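Have you ever wished your desk had an extra hand? I've been trying the Namix, a robot gripper kit from a company called Gondeva, and I think it's pretty great!

A gripper is the part of a robot that grabs. The Namix has 2 fingers, and they work like your thumb and pointer finger when you pick up a crayon. They squeeze in from both sides until the thing is held tight (go on, try it with a crayon now). 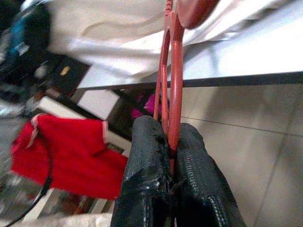
Got it! Two black fingers hold a red-orange plastic loop.

I love how the fingers have a bumpy black covering. Smooth fingers can let things slide, the way socks slide on a shiny floor. Bumpy ones grip better.

The kit has 250 parts, so ask a grown-up to build it with you. My one grumble is the instruction book, which has teeny tiny print.

Comments

Thu Tăng: My daughter wants to know if it can hold an egg!

Vilhjálmur Vestergaard: We built ours in October. Sort the screws first!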